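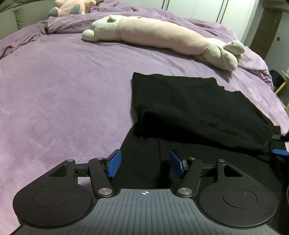 May
Posted by the editor, Drustow Shelf Notes

I finished checking the notes in the Volthorpe edition of the two-volume history of the state constitutional conventions, the one I have been working through since winter. What follows is mostly about how the notes are built. I have little to say about the argument of the book, which I broadly accept, and which has been reviewed by people better placed to judge it.

The text uses blind endnotes. There are no superscript numbers on the page. At the back, each note is keyed to a page number and a short phrase from the text, printed in bold, followed by the source. Trade publishers like this system for political and historical titles because the page stays clean and the reader who doesn't care about sources never has to see them. For the reader who does care, it has a cost. You can't tell from the page whether a given sentence has a source. You have to go to the back and look, and if there is nothing there you have learned only that there is nothing there.

By my count there are 1,078 notes across both volumes. I count a note as one bold key phrase, however many sources follow it. A few of them carry a string of citations separated by semicolons, and somebody counting citations would get a much higher number. The second volume has more notes per chapter than the first, partly because its chapters are longer and partly because the later conventions kept printed proceedings, so there is more to cite.

Method

I worked one chapter at a time, with the book open at the notes and the text marked with a slip. For each note I found the key phrase on the stated page, underlined it lightly in pencil, and put a tick next to the note. After each chapter I read back through the text and looked for quotations without an underline. A direct quotation with no note is a fault. A figure with no note is usually a fault. A general statement with no note I let pass, unless it seemed like the kind of thing two informed people would dispute.

I kept the results in a plain text file, one line per problem: volume, page, key phrase, type. I tried a spreadsheet first and gave it up. The key phrases contain commas, quotation marks and dashes, and I spent more time repairing the rows than reading. The text file can be sorted and searched, and that covers everything I wanted from it.

The types I ended up with are these.

Page drift. The key phrase is real but sits on the page before or after the one stated. This happens when the notes are keyed to one set of proofs and the text reflows in the next. It is by far the most common problem, and it tends to come in runs. You will have a stretch of clean notes, then a point where a paragraph was cut or added, then every note is off by one page until the chapter ends and the count resets.

Phrase mismatch. The key phrase doesn't match the text. Usually a word was changed in the text after the notes were set, "delegates" to "members" for example. You can find the place easily enough if the page number is right. If the page has drifted as well, it takes a while.

Orphan. The note has no home in the text at all. I assume the sentence was cut. Orphans are interesting to read, as they show what the author was thinking about before the editor got there. There is one in the first volume that cites a set of committee letters on the apportionment question, and nothing in the finished chapter mentions committee letters.

Short form without a long form. The note gives an abbreviated title that never appears in full, either in an earlier note or in the bibliography. This is the one that bothers me. The other types slow you down. This one stops you, unless you already know the literature.

I found six of the last type. Four of those I could resolve from the library catalog by guessing at the title and checking the years. The remaining pair use the same abbreviation, "Ochoa Papers," and I don't know what it refers to. There is no entry under that name in the bibliography or in the list of archives at the front. It may be a manuscript collection, or the name of the place where the collection is held. The notes give a box and folder, so somebody sat in a reading room and looked at the thing. I would like to know which reading room.

On the index

The index is better than the notes. It was clearly made from final pages. I sampled a run of entries under each letter and the page references were correct wherever I looked. The subentries are arranged in order of first appearance, where I would have preferred alphabetical order, but this is a matter of taste and the other practice has its defenders. For a narrative history, page order lets you follow a person or an issue through the book. For a book used as a reference, alphabetical order is quicker. I use this one as a reference.

One weak point is the handling of vetoes. The book discusses the veto power at length in connection with nearly every convention, and the index has an entry for "executive power" and another for "governor, office of," with the veto material split between the two and no cross-reference. A reader who goes to V will find nothing. I have written "veto: see both" in the margin of my copy.

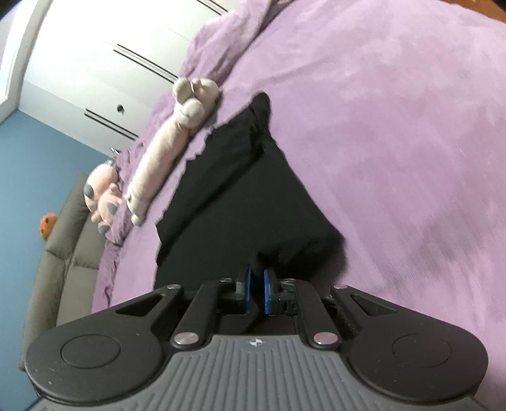

Black fabric laid out on the bedspread.

On the paperback

I borrowed the paperback of the first volume to see whether any of this was fixed. The text block is the same as the hardcover. Pagination is identical, the line breaks are identical on every page I compared, and the drifted notes have drifted by the same amount. Two corrections were made: a misspelled county in the convention chapter on suffrage, and a transposed year in a chapter heading. Both were errors in the text. The notes were left alone.

This is normal. Once the plates or files are set, a publisher will fix what can be fixed within a line, and won't touch anything that moves material to another page. Correcting a page number in a note would not move anything, so there is no technical reason to leave it, but somebody has to send in the list. I assume no list was sent. I have typed mine up and mailed it to the reprint department at Volthorpe, with the drift runs grouped by chapter so they can be handled together. The orphans I listed separately, with a suggestion that they be deleted.

Some practical points, for anyone who wants to do this with another book.

Do the notes in order. I skipped ahead in the first volume to a chapter I found more interesting, and missed the start of a drift run as a result. I had to go back and do the chapter before it a second time.

Use a hard pencil. A soft one smears on coated paper, and the inserts of maps and portraits in this book are coated.

Write down the printing. The number line on the copyright page tells you which one you have. Two people comparing notes on different printings can waste an evening.

Don't check sources against the originals at the same time as you check the keys. It is a separate job with a different pace. I did pull a small sample of the printed proceedings, roughly a shelf's worth, and the quotations I compared were accurate apart from modernized punctuation, which the author's preface says was done throughout. I want to do the newspaper citations next. Those are the ones most likely to be taken from somebody else's book, and a wrong column number is a good sign of it.

The file of problems is plain text and I will send it to anyone who has the same edition. If you know what the Ochoa Papers are, the contact address is the usual one.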